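Ponano Flat Board, pale gray-white
Sold by Bemutico – boards, shelves and fittings for open-plan rooms
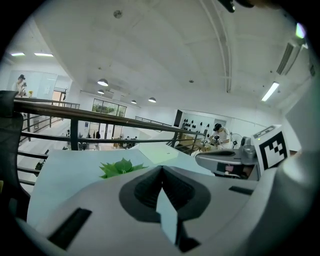 The Ponano is a plain flat board for people who need one more surface and don't have the floor space for another table. It holds a plant, a notebook, a cup, a lamp, or the papers you were going to file last week. Customers use it in studios, lofts, shared offices and hallways. It is sold as a single board or as a set of 2.

Color is a pale gray-white. In daylight it can look slightly blue, and under warm bulbs it looks closer to cream. If you are matching it to a painted wall, order the color chip first. Chips are free with any order and can be mailed ahead on request. We only make the one color. We tried a darker gray in May and it showed every speck of dust, so it was dropped.

What you can put on it
Load limit depends on the mounting you choose. On the Matubbar legs the board takes everyday desk items, small potted plants and a table lamp. On the wall brackets, follow the limit printed on the bracket sheet, and check what your wall is made of before you start. The board is not a seat or a step. Do not use it as a cutting surface. Knife marks can't be sanded out without going through the finish.

Plants
Small leafy plants are what most people put on it first, and we get a lot of questions about them. Use a saucer. Standing water left overnight can leave a ring, and the ring will be easier to see on a pale board than on a dark one. Wipe up spills when you water. A pot with a rough clay base should have felt pads or a cork mat under it. Place a light pot toward the back edge if the board is at elbow height and people walk past it. Pots without drainage holes are fine but tend to get overwatered.

Using it near a railing or an upper level
Many of these boards go to homes and offices with a mezzanine or an open stair. Please read this part before ordering for that kind of room.

– The board does not attach to a railing. We do not sell a railing clamp and do not recommend the ones sold elsewhere.
– A railing with open bars will not stop a small pot or a cup from going through. Keep the board back from it and leave room to walk between the two.
– Do not put the board where a child could climb on it to reach the top rail.
– For a board that has to stand close to an open edge, order the Grodalmont lip. It is a low raised strip that fits along one long side and keeps round items from rolling off.

The lip comes with its own screws. It can be taken off again, but the screw holes will show. Order it with the board if you can and we will drill the holes for you at no charge.

Mounting choices
Matubbar legs, desk height. Sold as a full set with screws and leveling feet.
Matubbar legs, low. For a side table or a window bench display. Same screws, same feet.
Wall brackets. Sold in pairs. Wall screws are not included, as the right ones depend on the wall.
Board only. For people who already have trestles or a cabinet to lay it on. Add the non-slip strips if you are going this way.

Assembly
One person can fit the legs with a screwdriver. Lay the board face down on a blanket, fit the legs hand-tight, turn it over with a helper, then level it and finish tightening. Wall brackets are a job for two people. Power drivers are fine on the low setting only.

Cleaning
Damp cloth and mild dish soap, then a dry cloth. No scouring powder and no bleach. Felt-tip marks usually come off with rubbing alcohol on a cotton pad – test a spot on the underside first. Coffee stains should be wiped the same day.

Larger orders
Price breaks start at 200 boards. Our shop can turn out up to 1,000 in one run, all finished from the same batch so the color matches across a floor. Nadiia Bilyk handles larger orders and will send a written quote with lead time. Please tell her the mounting type, whether you need the lip, and if the delivery address has a freight elevator. Boards ship flat in cardboard with corner guards. Drivers deliver to the door and do not carry upstairs unless this is arranged when you order.

Returns and replacement parts
Unused boards can come back in the original packing. Boards that have been drilled, by us or by you, can't be returned unless they are faulty. If a board arrives with a chipped corner, keep the packing and send us a picture of the corner and the label on the box. Spare feet, screws and non-slip strips are always in stock. Write to Tymofii Kostiuk in the parts room and say which mounting you have. There are two screw lengths and they are not interchangeable.

Page last updated October 16, 2022. The low legs are now supplied with the same leveling feet as the desk-height legs. Older low sets had plain caps, and the new feet will fit them.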